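The Tabletop Sort: Clearing Snack Packaging Into a Single Basket

Home & Storage, 14/05/2020

A wooden table used for eating, homework and mail collects small packaging faster than any other surface in a home. Most of it is light, and much of it is still full. The method below deals with both kinds in one pass, using a rigid plastic basket.

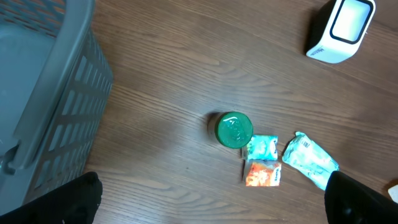 The basket goes on the table itself. A basket on the floor means bending for every item, and small packets dropped from table height tend to land outside it. With the rim at hand level, the movement is a short slide and a lift. A large gray laundry basket is more volume than the job needs, but it is already in the house, it has handles molded into the rim, and the smooth floor wipes clean. Slatted walls are acceptable for packets and tubs. They are not acceptable for loose crumbs, coins or anything narrower than the slots.

Place the basket on the left if you are right-handed and leave the middle of the table open. This is the working area. Items are pulled into it, checked and moved on.

What counts as an item

Snack packaging falls into a few shapes, and each handles differently. Small cylindrical tubs with a lid roll when tipped and should be lifted from above, fingers on the side wall. Pressing on the lid can loosen it. Tubs that still carry an outer film are treated as unopened until checked.

Small square packets with crimped ends lie flat and tend to overlap. Two stacked packets are easily picked up as one, which matters if one of them is empty. Separate them first. Hold a packet by the crimp, not the middle, when the contents are brittle.

Larger wrappers are the slowest. A crumpled wrapper holds air and looks full. Press it once with a flat palm. If it collapses, it is waste. If it resists, open the end and look.

The order of work

Start with the item nearest the basket and work outward. This keeps the path clear and avoids carrying anything over something else. Full items go in the basket. Empty ones go to the far corner of the table and are taken to the trash in one trip at the end. Do not use the basket for both, even with a divider. Dividers shift.

We ran the method over 71 clearings on the same table in November, with an upper limit of 9 items per clearing. Above that limit the far corner overflowed and waste drifted back into the working area. The table was wiped along the grain after each clearing. Wiping across it left salt and sugar in the lines of the wood, and a second wipe was needed.

Choosing a basket

Rim thickness is the main variable. A thin rim flexes when the basket is lifted by one side and cuts into the fingers under load. A thick, rounded rim does neither. Of the baskets we handled, the Windano had the stiffest rim and the Orillow the smoothest floor. The Lukáč is lighter than both at 800 grams, and its base slid on a varnished surface. A damp cloth under one edge stopped the sliding.

Handle cutouts should be wide enough for four fingers. Check the inside edge of the cutout for molding flash and trim it with a utility knife before first use.

After the sort

Carry the basket to the cupboard and unload it there. Tubs go at the back, upright. Packets go in front, on edge, with the printed side facing out. Anything already opened is clipped shut and placed on the lowest shelf. Rinse the basket floor, stand it on its side until the slots have drained, and return it to the laundry.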